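3.2 The Counter as Commons

Most writing on shared housing treats the kitchen as a room. Our respondents treated it as a surface. Asked where arguments started, they seldom mentioned the stove or the refrigerator, both of which come with a lease and a settled position in the world. They mentioned the counter, which belongs to everyone in the household and is therefore covered in things that belong to one person each.

We interviewed residents of 18 shared households in two buildings, Flumora and Vesico, over one lease year. Flumora is a converted button factory with long kitchens and poor lighting. Vesico was built for the purpose of shared living, and its brochure uses the word "together" on every page, including the page about parking. Rents were close enough that we do not treat price as a variable. Each household kept a kitchen diary, in which residents were asked to write down any appliance that arrived, moved, or left, and who had been consulted. The consultation column is the emptiest part of our data set.

Earlier work on household goods has tended to ask why people buy things. We were more interested in why things stay. A blender bought in a fit of January resolve costs its owner very little to keep, because the cost is paid in counter space and the counter is shared. Residents understood this perfectly well when the blender was somebody else's. We call the resulting pattern "parking," after a Vesico resident who complained that her roommate's rice cooker had been left on the counter "like a car on a lawn."

Parking follows a fairly steady course. An appliance comes out for a particular meal. It is left out overnight to cool, a process that in several diaries took until spring. Other objects then begin to settle on and around it, and at this point its status changes. A toaster oven with a towel over one corner has stopped being only a toaster oven. It has taken on work as a rack, and removing it now means finding a home for two things. Residents who had been willing to raise the question of one item were much less willing to raise the question of two.

Open doors deserve a separate word. The published footprint of an appliance is measured with its door shut, a condition that suits the manufacturer and the shelf at the store. In use, a drop-down door claims a further stretch of counter, and whatever was already there ends up sharing the space (Figure 4). Diaries refer to this extra area as "the landing," "the flap," and, in one household with a history, "the border." Cutting boards were the usual neighbors. They are flat, they are in constant use, and they lose.

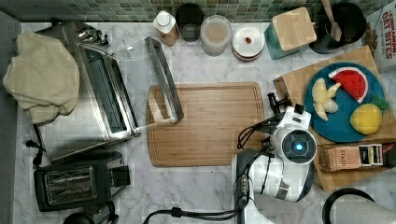 Figure 4. Drop-down door of a toaster oven resting on a bamboo cutting board. A two-slot toaster shares the counter.

3.3 Duplicate Heat

The pairing of a toaster with a toaster oven was the most common duplication in the diaries, and also the one most hotly defended. Owners of the oven held that it made the toaster pointless. Owners of the toaster held that the oven took too long and produced bread that was, in the words of one Flumora diary, "warm on principle." Both sides produced slices. We were offered a number of these and have declared them as a possible conflict of interest.

What struck us was how seldom duplication was settled by removal. Of the 10 households that began the year with both machines, only 2 ended it with one, and in each of those cases the loser left with a departing roommate. The machine was never voted out. It simply had a ride. In the remaining households the two appliances reached an understanding along the lines of hours and foods, with bagels as disputed territory.

Storage did not help as much as the designers of Vesico had hoped. Each kitchen there was fitted with a tall Hägglund cabinet, sold to the building as an "appliance garage," with a roll-down front and an outlet inside. By August most of these cabinets held paper towels, luggage, and in one case a second, smaller cabinet. Residents explained that an appliance put away was an appliance they would have to take out again. This is hard to fault as reasoning, though it does raise the question of what a cabinet is for.

Flumora took the opposite approach and offered no storage at all beyond two shelves per kitchen. We had expected more crowding. The diaries show about the same amount, arranged more angrily.

3.4 The Shared-Purchase Scheme

Midway through the year the management at Vesico introduced Fiseck, a booking service through which residents could borrow seldom-used appliances from a locked closet on the ground floor. The aim was to draw parked items down off the counters. Residents were invited to donate their own machines to the pool and were promised credit toward future loans.

The donations were generous and consisted largely of fondue sets. Appliances in weekly use stayed where they were, and so did appliances in yearly use, whose owners described them as being in weekly use. Borrowing was light. In exit interviews 70 percent of Vesico respondents approved of the scheme, a figure we report alongside the fact that most of them had never opened the closet. Support for sharing ran highest among residents whose own counters were full, and they were clear that the sharing should begin with the person across the hall.

We do not read this as hypocrisy. A waffle iron within reach is a small promise about the weekend, and a waffle iron four floors down is a form to fill out. Any scheme that hopes to clear the counter will have to compete with the promise, and the form had a required field for "reason for waffles."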